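Resealing Floor Joints in a Concrete Slab

Applies to: interior slabs on grade, saw-cut control joints, foot traffic and light carts
Last revised 3 September 2023

This page covers removing failed sealant from saw-cut joints and replacing it with a two-part polyurea filler. It does not cover expansion joints at walls and columns, which need a flexible sealant over backer rod. The procedure was written for the ground floor of the Lutthorpe building but applies to any slab of similar age.

Before you start

Check that the slab has finished most of its shrinkage. Filler placed in a young slab will pull away from one side of the joint as the concrete shortens. The Lutthorpe slab was poured in November and left for a full heating season before the joints were filled.

Read the data sheet for your filler. Pustach 305 and Enache Joint 201 are both suitable for indoor work. Pustach 305 sets faster and should be dispensed from a dual cartridge with a static mixing tip. Enache 201 can be mixed by hand in small batches. Do not put one product on top of the other.

Tools and materials

Dual-cartridge gun and spare mixing tips
Joint-cleaning saw or angle grinder with a dust shroud
Vacuum with a HEPA filter
Hooked scraper
Dry silica sand
Long-handled razor scraper
Safety glasses, gloves, respirator

Step 1. Remove the old filler

Cut along the old filler with the hooked scraper and pull it out in strips. Where it will not come free, run the saw down the joint at a shallow setting. Both side walls must show bare concrete. A gray film left on the wall is old primer or curing compound and will prevent bonding.

Step 2. Clean and dry the joint

Vacuum the joint twice, in opposite directions. Do not rinse it. If the slab has been mopped, wait until the joint is dry to full depth — a dry surface says little about the bottom of the cut.

Step 3. Choke the bottom

Most saw cuts have a crack running down from the base. Pour in a thin layer of dry sand, just enough to close the crack. Sand deeper than that takes up room the filler needs to support the joint edges.

Step 4. Dispense the filler

Purge each new tip onto cardboard until the color is even. Fill from the bottom up, moving at a steady pace, and leave the filler slightly proud of the surface. At intersections, fill one direction straight through, then bring the second up to it.
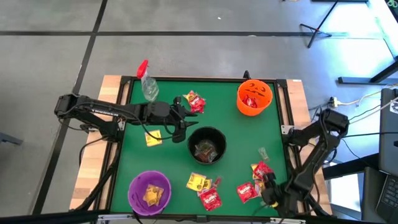
Low spots show up within a few minutes as the filler settles. Top them off while the material is still tacky. If it has already set, scuff the surface with coarse sandpaper, vacuum, and add more.

Step 5. Shave flush

Test the overfill with the razor scraper at the least visible end of the joint. It should come off in a clean ribbon. If it smears, wait. If it chips, it has been left too long and will need to be ground down.

Step 6. Return to service

Keep carts off the joints for the full period on the data sheet. Record the product, batch number and slab temperature in the floor log.

Related pages: Patching spalled joint edges; Soltasau densifier, application notes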